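Hilo rápido de doblar ropa, que llevo toda la tarde con esto y me duelen los pies 🧵

1/ Mudanza el lunes. Tengo 80 prendas por doblar y una maleta Vanhove que no cierra ni con 40. Empezamos por lo azul marino pq es casi todo lo que hay

2/ Regla uno: superficie grande y despejar lo justo. Yo voy tirando lo pendiente al borde y doblo en el centro. Arrugas de la tela de abajo, me dan igual

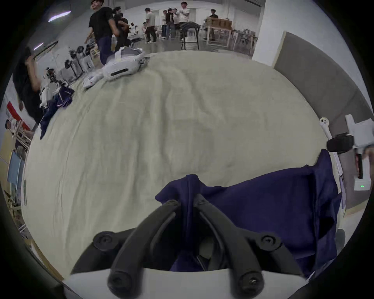
3/ CAMISETAS CON DIBUJO

Lucyna me preguntó ayer si las doblo con el estampado para dentro o para fuera. Para fuera, siempre. Así la encuentras en el cajón sin sacar otras seis

4/ Primero estirar de esquina a esquina, luego ya las mangas. Si te saltas el estirón queda un churro
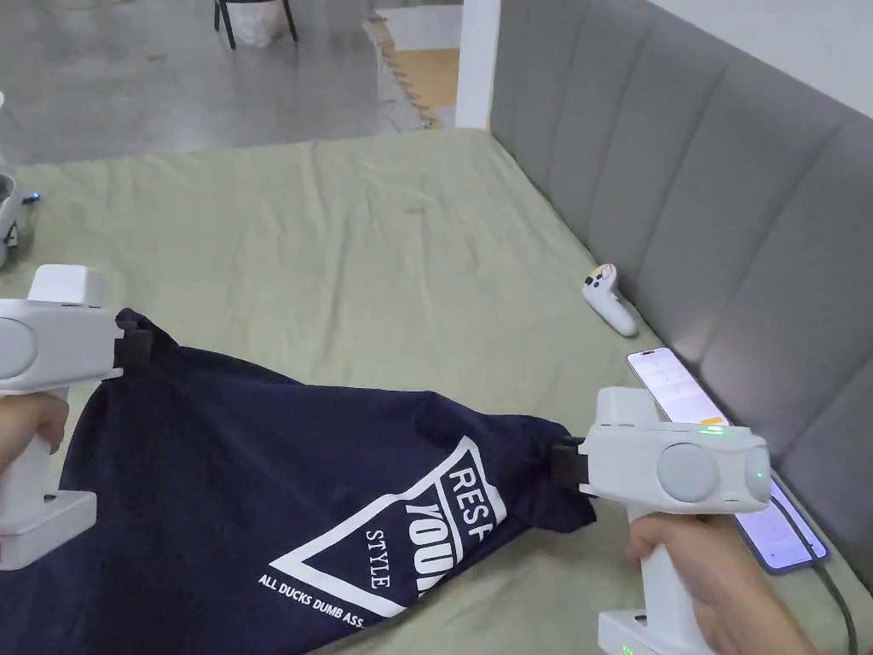

5/ Las sábanas para el final, eso lo tengo claro, ocupan muchisimo y van en bolsa aparte. La verde salvia se queda puesta hasta el último día. Encima de ella la azul del triángulo blanco, la de STYLE, se ve enorme, pero doblada en tres cabe en cualquier hueco

6/ Hina dice que enrollar es mejor. Para calcetines vale. Para algodón gordo no, se hace un bulto y luego no hay quien meta nada

7/ Me quedan los jerséis y una caja de Clirnholm que ni he abierto. Sigo mñana, si alguien tiene truco para las sudaderas con capucha que lo deje aqui abajo porfa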